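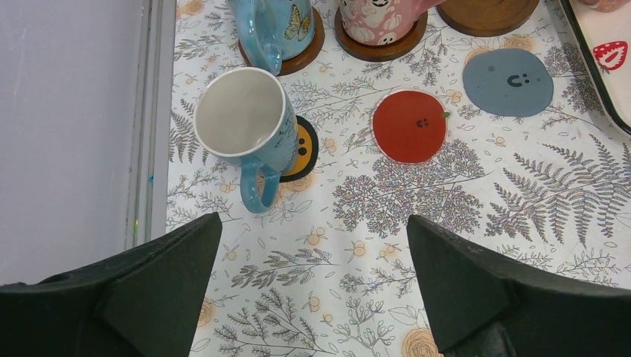
Visit to the Zondby textile printing works
April 7, 2018

Our group went to Zondby by the early train, and from the station it was 2 kilometres on foot along the canal. The works prints cotton for curtains and table linen, and once a year it opens the doors to visitors.

Tamsin Van Dusen from the design office led us first to the screen store. Old screens stand there on shelves up to the ceiling, each one with a paper label. The oldest pattern still in use is called Tullik and is nearly 100 years old. I had expected a strong smell of dye, but the hall smelled mostly of steam and warm cloth.

The long machine was running during our visit, so we had to wear ear protection and could not ask much. Réjean Cloutier, the head printer, explained afterwards that it makes 720 metres in one hour when the colours behave well. Red is the most difficult for him. On a normal day they finish 4,000 metres.

In the small shop I bought two tea towels with the Tiser pattern. Coffee was served in the canteen until three o'clock. The train back was late.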